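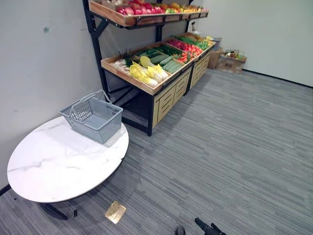

A wood and black metal produce stand, with a shopping basket on the table beside it.

How to plan a small produce table for a school fair

By Hường Ngô
31 January 2025
Shares 100 | Comments 3

Last September I helped to set up the produce table at our school fair for the second time. The first year I made many mistakes, so I have written down my method for other parents who must do this job.

1. Choose few kinds

In the first year we had too many kinds of fruit and vegetables, and every box was half empty. It is better to have fewer kinds and to fill each compartment well. Apples, oranges, lemons, carrots and onions are strong and can wait through a long afternoon. I do not bring berries any more. They become soft and they colour the paper under them.

2. Order early

Call the grower or the shop two weeks before. I buy from Moncrieff, a small orchard shop near us, and they ask for one deposit. Write down what they will take back if you do not sell it, and ask them to sign the paper.

3. Arrange by colour

Put dark colours beside light ones: red apples next to yellow lemons, carrots next to something green. If two red fruits are neighbours, people see only one. Heavy things like potatoes and squash go at the bottom, and the fruit that children like should go where a child can reach.

Tilt the trays a little toward the customer. A folded towel under the back edge is enough. Turn each apple so that the best side is up. This takes patience, but you do it only once in the morning.

4. Write the prices large

Use one card for each kind, with a thick marker. Round prices are easier for everybody. We sell most things at 2 dollars a bag, and the bags are filled the evening before. Each bag of apples is 800 grams, and I weigh them on my kitchen scale.

5. Fill again during the day

Keep the extra boxes behind you in the shade. When a tray is half sold, move the fruit to the front and add the new ones behind. Take away anything with a bruise and put it in a separate box for soup or for juice.

Comments

Rahel Brunner
Thank you, very useful. What do you put under the tomatoes? Mine always roll.

Hường Ngô
Rahel, I use the paper trays from egg cartons, cut flat. Only for the small tomatoes.

Adjoa Issahaku
We tried filling the bags the night before and the onions made everything smell. Keep them in the garage!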